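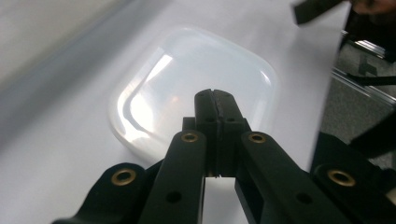 Workshop notebook, 30 July 2025

Natural dye bench: weld, madder and the never-ending business of the water

Right, catching up properly, as I've been writing on the backs of envelopes for a fortnight and two of those went through the wash in my apron pocket. Everything here is the wool work. The linen has its own book (the green one, on the shelf over the sink, please put it back there).

Where I'd got to: the weld from the Trotby allotment is cut and drying in the back passage, hung upside down in bunches. It smells like old hay and slightly of cabbage. I cut it a bit late, the lower seed pods had already gone brown, but the tops were still green and flowering so I'm hopeful. Last summer I cut everything early and got a thin lemon that looked lovely in the pot and like weak squash on the skein. This lot was sown in February under fleece and sulked for ages.

Mordant

Still using alum at the same rate as before, no cream of tartar this time. I know that's heresy to half of you! My reasoning is that the tartar seems to dull the weld in our water, and I wanted one run without it to compare. Skeins were scoured the night before, rinsed until the water ran clear, then into the alum bath from cold. Brought up slowly over an hour, held for another hour, and left to cool in the pot overnight.

I weighed everything dry. 200 g of wool in the big pot, which is as much as it'll take before the skeins start to crowd and you get pale patches where they've been leaning on each other. If you're tempted to squeeze in one more, don't, I've got a very expensive stripy hat to show for it.

The yarn is the Leitão stuff, the two-ply, undyed. It's a springy, slightly crisp wool and takes colour faster than the soft one we had before. It also felts if you so much as look at it crossly, so lift and turn, no stirring.

Weld bath

Chopped the tops, covered with water, soaked overnight, then simmered for an hour and strained through the old net curtain. Pinch of chalk in the strained liquor. You see the colour jump straight away with the chalk, from a sort of apple juice to a proper sharp yellow, and I never get tired of it.

Wool in, kept well under a simmer. I pulled a test strand every so often and laid it on a wet tissue on the windowsill. By the third strand it had stopped getting any deeper and was only getting browner, so out it came.

Result: a clear, slightly green yellow, very even. Best weld I've had off that allotment. The second bath from the same plants gave a pale primrose that I'm keeping for overdyeing in the indigo vat once the vat's back on its feet (it's sulking too, all the blue has gone out of the flower and it smells wrong).

Madder

Less happy. I used the ground root from Evow, the bag that's been open since winter, and I think it's lost some of its strength. Or else I let it get too hot. My thermometer has developed a mind of its own, so when I say I held it at 39 degrees for the first soak, that's what the dial said and I wouldn't swear to it in court. After that I crept it up over the afternoon and meant to stop well short of a simmer, then the phone rang and I came back to a few bubbles round the edge. Bubbles are bad. You get the brown out of the root along with the red and there's no putting it back.

So we have a brick colour. A perfectly nice brick colour! Somebody will love it. It isn't the red I'd promised for the cushion order, though, and I'll have to do it again.

Changes for next time:

Wash the root first in cool water and throw that water away (I skipped this, I was in a hurry).
Use a proper water bath, small pot inside the big one.
Take the phone off the hook.
New thermometer, the clip-on sort.

The water

I keep coming back to this. Our tap water is hard, the kettle's a disgrace, and I'm sure it's behind half the differences between my results and the ones in the books. Hard water is fine for weld and madder, which both like a bit of chalk, but it's a nuisance for anything I want soft and pinky. I've been filling the barrel off the shed roof and this week I finally ran the same cochineal twice, one skein in tap water and one in rain.

The tap skein is a cold purple-ish plum. The rain skein is a much warmer crimson. Same yarn, same mordant batch, same dyestuff out of the same jar, 30 minutes each at temperature. I put them side by side on the bench and laughed out loud. All those years of blaming the beetles.

The barrel water did want straining, mind you. Moss, bits of leaf, one very surprised woodlouse.

Washing out

Tried the Puvex wool wash on the first weld skein and it seemed gentle enough, no colour came out to speak of and the skein is soft. On the madder there was a lot of loose colour and it took six rinses to settle. I've cut a snippet from every skein and taped half of each inside the window, half in the drawer, so we'll have a fade test by the autumn. Please don't tidy them away, they look like rubbish and they are science.

Stock

Alum is fine, we're still working through the 1000 g tub. Chalk fine. Madder needs reordering, and I'd like to try a smaller bag and use it up fresh. Net curtain has a hole in it near one corner, so fold it double until I can find another.

Labels: I've gone back to writing on strips of old bed sheet with the laundry pen and tying them on before scouring. The plastic tags kept coming off in the pot.

Next up is the second madder attempt, then the onion skins, of which there are now two carrier bags hanging behind the door and shedding all over the floor.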